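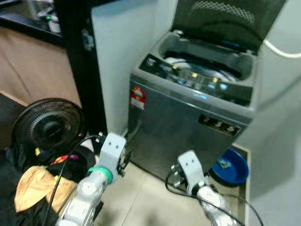 A top-loading washing machine with its lid raised.

Prernville Quilt Week is a yearly student arts gathering held in September at Fetgate College, in the town of Prernville. Run by the college's Office of Student Life. Open to students, staff and townspeople, no ticket needed. Workshops, a lecture, a shared supper on the last night.

History

The event grew out of a sewing circle that met in the basement of Viltgate Hall, the oldest residence on campus. The building dates from 1793 and was a grain store before the college bought it. Early meetings were small and mostly about mending. The circle began piecing quilt blocks after a student, Rafsan Kodikara, brought in a half finished top left by a grandparent and asked for help with it. That quilt now hangs in the library stairwell.

The first public edition lasted one afternoon. It was later streched to 4 days and moved upstairs, partly for the light. A fire inspection closed the hall for one season and that year's workshops were held in the dining room instead.

Program

Mornings are for hand work: piecing, binding, simple embroidery. Afternoons are talks and open tables. Participants bring old clothing to cut up, cotton preferred. Cloth has to be washed beforehand without softener, and dark pieces are kept apart from light ones.

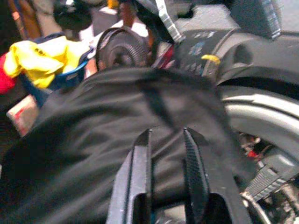
Finished blocks go to a long table by the door and are joined on the last day. The result is known as the Bednárik quilt, after the Bednárik Fund, which pays for thread, batting and the visiting speaker. Each year's quilt is loaned to a different campus office. Two are missing.

The lecture is usually given by a textile artist or a historian. Past subjects include feed sack dresses, mourning quilts and natural dyes.

Attendance and funding

The college gives $3000 a year, the fund covers the rest. On Mar 27, 2018 the student senate voted to keep the event free after a proposal to charge outside visitors. The vote also added 3 evening sessions for students who work in the daytime. Attendence is not recorded.

See also

Fetgate College
Viltgate Hall
Quilting bee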